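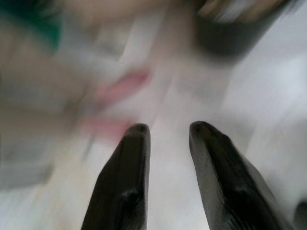
Figure 4. Wrist camera image under fast motion. The two fingers are open and a pink item lies near the tip of the left one, in line with the opening.

4.3 Effect of the arm controller on wrist images

The finger comparison in Section 4.2 was run with one controller. We now hold the fingers fixed and change the controller that drives the arm. Two were tried: the Plammont controller, which is the default on our arm, and the Skulley controller, which limits jerk as well as speed. Both receive the same target poses from the same planner, and both were tuned by the same operator before the first recorded episode. No gains were changed after that point.

All episodes in this section use the long tapered black fingers. They take up a large part of the lower half of the wrist image, and their tips reach the middle of it when the gripper is open. This matters for the results below. The camera, the gripper body and the fingers move together, so the fingers keep most of their contrast when the rest of the image is lost. A blur score computed over the full image is pulled toward the sharp side by the fingers, and the amount depends on how far they are open. In an early version of the analysis we did not correct for this and ranked several fast moves as usable when the surface behind the fingers kept only faint smeared edges (Figure 4). We therefore mask the fingers with a polygon computed from the measured jaw width and score only what lies outside the mask.

The working surface is pale and has little texture. The method has trouble here for a second reason. The score is based on local gradients, and a white surface gives low gradients whether the arm moves or not. We handle this by dividing each score by the score of a still image taken from the same pose at the end of the episode. The ratio is close to one for a slow arm and falls as speed rises. Episodes without a usable still image were dropped.

In total 356 episodes were recorded, split evenly between the two controllers. Of these, 62 were dropped by the rule above, most of them because the arm stopped with the fingers closed over the item and the masked area was too large. The remaining episodes were scored at every image between the first motion command and the first contact reported by the gripper.

Table 3 gives the mean ratio for each phase. During the long approach the two controllers differ very little. Both reach the same top speed, exposure is the same, and the path between start and pre-grasp pose is nearly straight. The difference appears in the last part of the approach and in the wrist turn that comes before it. The Plammont controller starts the turn late and finishes it quickly. The Skulley controller spreads the turn over the whole approach, so each image takes a moderate amount of blur and few images are lost completely.
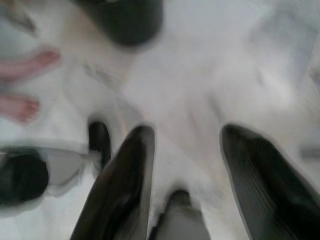
For the detector this spread is worth more than the mean ratio suggests. The detector accepts a grasp target when it has been found in three images in a row, and a short run of bad images resets the count. With the Plammont controller the count was often reset during the turn and had to be rebuilt after the arm had settled. The median delay from settling to an accepted target was 66 ms longer than with the Skulley controller. We did not see a matching difference in grasp success. Both controllers picked up soft and hard items at similar rates, and the failures that remained were mostly closing errors of the kind described in Section 4.2.

Direction of motion also plays a part. When the camera moves sideways the streaks run one way across the image, and edges that lie along the streaks survive. When it moves along its own optical axis the streaks spread outward, the center stays fairly clear, and items near the border suffer most. Dark items near the border then merge with their own smear and are reported as larger than they are. Our score does not separate these two cases. A directional score was tried on 100 images picked by hand and agreed better with the detector – but it was sensitive to the mask boundary, where the dark fingers meet the pale surface, and we did not use it further.

Two limits should be kept in mind. First, exposure was fixed for all episodes. A shorter exposure would reduce blur for both controllers and would probably shrink the gap between them, at the cost of noise on the darker items. Second, all scored episodes come from a single arm and a single camera mount. The Pandey mount used in Section 4.1 holds the camera farther back from the fingers, and the same wrist turn moves that camera through a larger arc. We expect the late turn of the Plammont controller to be more harmful there, but this was not measured.

The hand labels used to check the detector were made by one person, Sixten Holmgren, who did not know which controller had been used. Images in which an item could be noticed but not outlined were marked as unsure and left out of the detector check. They were kept in the blur score. Leaving them out of both did not change the order of the controllers in any phase.

For the rest of the paper we use the Skulley controller with the long fingers. The Unex short fingers from Section 4.2 cover less of the image and need a smaller mask, and they are used again only in the cluttered trials of Section 5, where the view of the surface close to the grip matters more than reach.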